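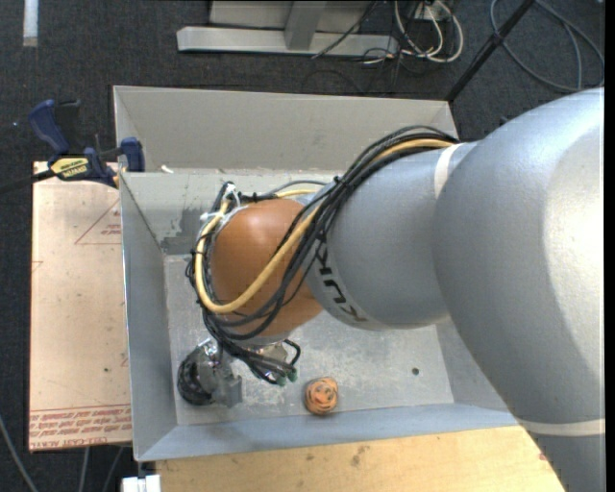 Figure 2. The bin workspace as recorded by the fixed camera, with one test object (small orange ball) on the floor of the bin.

3.2 Workspace and Reset Procedure

All grasping trials reported in this section were carried out over a shallow metal bin with sloped walls (Figure 2). We chose a sloped bin over a flat table for a practical reason. On a flat table, a round object that is touched but not grasped often rolls out of reach, and a person must bring it back before the next trial can begin. In the bin, such an object tends to roll back toward the floor, and the next trial can start from wherever it comes to rest. The resting position after one trial therefore serves as the starting position for the next, and no separate reset motion is scripted.

The bin is clamped at its rim so that contact between the fingers and the walls does not shift it relative to the arm base. Its position was measured once, before the first session, and checked again at the start of each later session by touching the closed fingers to two marked points on the rim. If either point differed from the stored value by more than 2 mm, the calibration was repeated and the session restarted.

The arm carries its gripper pointing down toward the bin floor. Power and signal cables run along the outside of the forearm and around the wrist. This arrangement limits how far the wrist may turn in one direction before the cables pull tight, and the limit was written into the motion planner as a hard bound on the last joint. Grasp angles outside the bound were replaced by the equivalent angle half a turn away, which for a two-finger grasp gives the same contact geometry.

3.3 Trial Protocol

A trial begins with the arm held clear of the bin while the object position is estimated from the camera view. The policy then proposes a grasp point and a wrist angle. The arm descends, closes the fingers, lifts, and holds. A trial is scored as a success if the object is still between the fingers at the end of the hold. After scoring, the object is released from a low height at a random point above the bin floor. Failed trials are followed directly by the next trial, with no human action, unless the object cannot be found in the camera view.

In total, 846 trials were completed. Human intervention was required in 20 of them, mostly in cases where the object had come to rest against a wall in a position that the fingers could not reach without touching the rim. These trials are counted as failures in all results below. They are not removed from the data used for training.

Objects close to a wall remain the hardest condition. The planner keeps a safety margin between the fingers and the sheet metal, and a small object lying within that margin can be approached only from a narrow range of angles. Kombo and Machala, in earlier work on the Brellon dataset, dealt with this condition by adding a scripted push away from the wall. We did not include such a push, as our aim was to measure the learned policy alone. A version of the policy with the push added is compared in Section 4.

Marks and small debris on the bin floor were left in place between sessions. Early versions of the position estimator, trained only on a clean floor, sometimes reported dark marks as objects. Retraining on views of the used floor reduced these false reports, and the estimator was then kept fixed for all trials counted here.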